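Putting Together (and Taking Apart) a White Plastic Stool

I have assembled more of these little plastic stools than I care to admit. My first two went together crooked, and it was Hertta Savolainen from down the hall who finally showed me her way of doing it. It's a nice quiet job for a Tuesday evening, and you won't need much more than a table and your own two hands!

What you'll need

A stool kit with a seat and four legs (mine came from Vanura, but they're all much the same)
Something to cover the table — a torn-open trash bag or an old plastic sheet is fine
A soft, dry cloth
12 inches or so of clear space on every side

Step 1: Cover the table

Spread your plastic over the tabletop and don't fuss too much over the wrinkles. I like a dark cover under white parts, as you can find everything at a glance and the seat doesn't pick up scratches. Lay out your pieces and give each one a wipe.

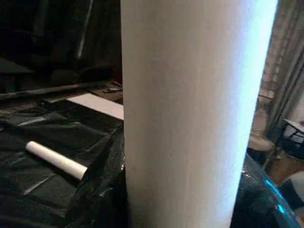
White on black plastic, easy to find again.

Step 2: Turn the seat over

Set the seat upside down so the ribbed side faces you. Run a finger around the rim and into the corners, feeling for any stray bits of plastic left over from the molding. If you find one, pick it off with a fingernail — I once ignored a tiny one and that leg never did sit right until I took it back out.

Step 3: Fit the legs

Start with whichever corner is closest. Hold the edge of the seat down with one hand and bring the leg in with the other, keeping it as straight as you can.
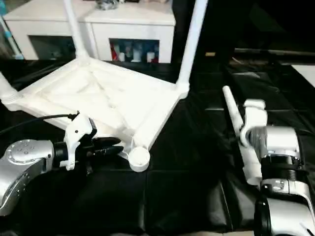
Take your time with this part. If your legs screw in, turn them gently until they catch, and if they push in, lean on them a little and wiggle. Get all four in place loosely before you tighten any of them, then go from corner to opposite corner, the way you would with the lug nuts on a car. My friend Afiq Subramaniam goes straight around in a circle and swears it makes no difference, but I've sat on his stools.

Step 4: Check for wobble

While the stool is still off its feet, take hold of each leg low down, near the seat, and give it a small push each way. Snug up anything that moves. To take a stool apart for storage, do all of this backward, with one hand steadying the rim and the other on the leg.

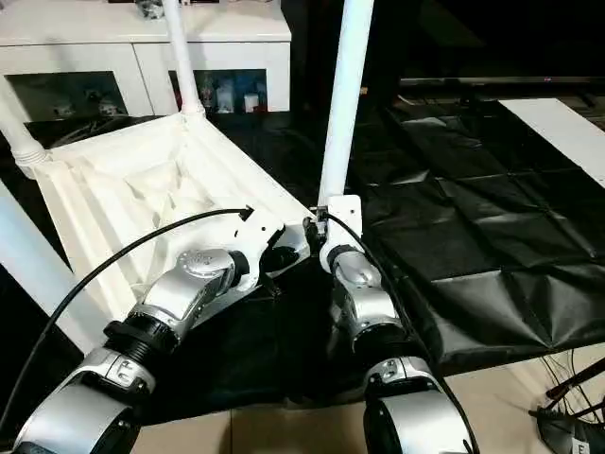

Step 5: Stand it up

Lift the stool down to the floor and press on each corner of the seat with your palm. If it rocks, try it in another spot before you blame the legs, as kitchen floors are rarely as flat as they look. Check the legs again after 2 weeks of use and tighten them if they need it.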